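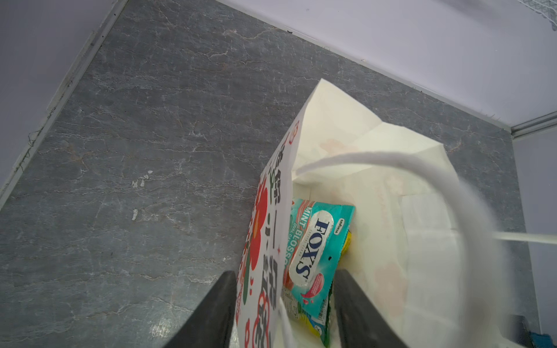 Fellby Tapered Fingers, Matched Pair
$60 per pair
Dark gray, matte finish
In stock

I've been selling gripper fingers at Parex long enough to be picky about them, and the Fellby pair is the one I keep putting back on my own arms. I tried them against the Bruvness Standard (our best seller, so no hard feelings) and the Sriwong Soft, and I used the meanest everyday job I know, getting groceries out of a paper gift bag.

If you haven't tried bags yet, they're a pain! The sides lean in, the handles flop into the camera view right when you want to see what you're doing, and candy packets slide down flat against the paper. A wide finger pushes the bag around. The Fellby tips are flat and narrow enough to slip between a packet and the wall of the bag, and that made all the difference for me.

I gave each set 100 picks per arm on a two-arm bench, so 200 picks a set, with candy packets, snack bags and small round cans. My notes:

Fellby Tapered: best on packets by a long way. Fine on cans if you come in low. The matte surface also keeps glare out of the wrist camera, and I liked that more than I expected to.

Bruvness Standard: still my choice for cans and boxes. In a bag it snagged the handles a lot, and I tore one bag clean down the side.

Sriwong Soft: lovely gentle grip, and chips come out whole. The pads pick up lint and paper dust though, and I was wiping them down all the time.

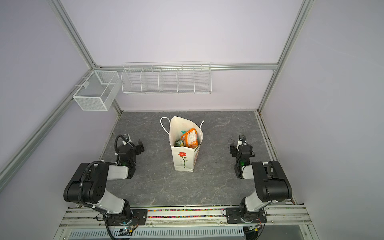

With two arms facing each other, I'd put Fellby fingers on both. I tried mixing them – Fellby on the left, Sriwong on the right – and kept forgetting which side I'd tuned for what. You may be more organized than me. If you mostly want one arm to steady the bag while the other reaches in, a mixed set could work fine, and I'm happy to sell you singles from any of the three lines. Just email first.

A word about cameras. A wrist camera sees down into the bag but loses the outside of it, so please keep a fixed one looking at the whole bench too. Mine caught plenty of bumps that the wrist view missed completely.

What you get
Two fingers, left and right
Mounting screws and a spare set
One sheet of stick-on grip pads (I leave mine off for paper)

Good to know
The tips do wear. I swapped mine after 400 picks, mostly out of caution. They're sold as a pair only in the regular store, and the older batch from August has slightly shorter screws, so check yours before tightening down on a thick mount.

Returns are fine if the fingers haven't been drilled or trimmed. Questions about fit go straight to me, and a photo of your gripper mount helps a lot.

Zinhle Mofokeng
Parex
Page updated November 24, 2025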